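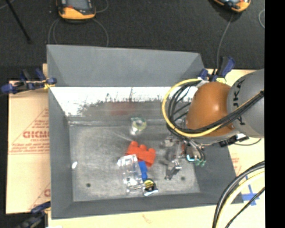 **Should tape, toy blocks and other small items be sorted before they go into a metal collection bin?**

Sorting beforehand is unnecessary for most household and classroom odds and ends. Place the items in the bin as they are and sort them once, when the bin is emptied. Glass, batteries and anything with an exposed blade must be kept out and handed in separately.

*Answered by Catríona Ó Briain, Ranham Community Help Desk*

---

**Second answer, Willy Declercq**

I would add a point about tape. A roll with no wrapper picks up grit from the bottom of a metal bin and the edge of the roll is then spoiled. Leave the packaging on, or put the roll in a zip bag. Our centre adopted this practice in February and we now discard far fewer rolls.

Small building blocks should be grouped by size at the emptying stage. Colour is of little use to the people who receive them. Clear plastic boxes without lids are accepted at Ranham, but please check that they are not cracked, as the corners can be sharp.

Where a bin has holes in the floor, place a sheet of cardboard underneath before adding screws, beads or similar. A piece 40 cm wide is sufficient for the bins at the Neltar depot. I have not measured the others.

---

**Third answer, Karlijn Wuyts**

Tape measures go with hand tools, not stationery. See item 587 on the accepted goods list.

---

**Comment from Fiorella Zanetti**

Is there a weight limit for a full bin?

**Reply from Catríona Ó Briain**

The limit is 30 kg where one person is lifting. Heavier bins must be moved on a trolley, which may be borrowed from the front counter until 4 p.m. Scratches and worn patches on the metal do not affect acceptance. Bins with a split seam should be reported to the depot and taken out of use.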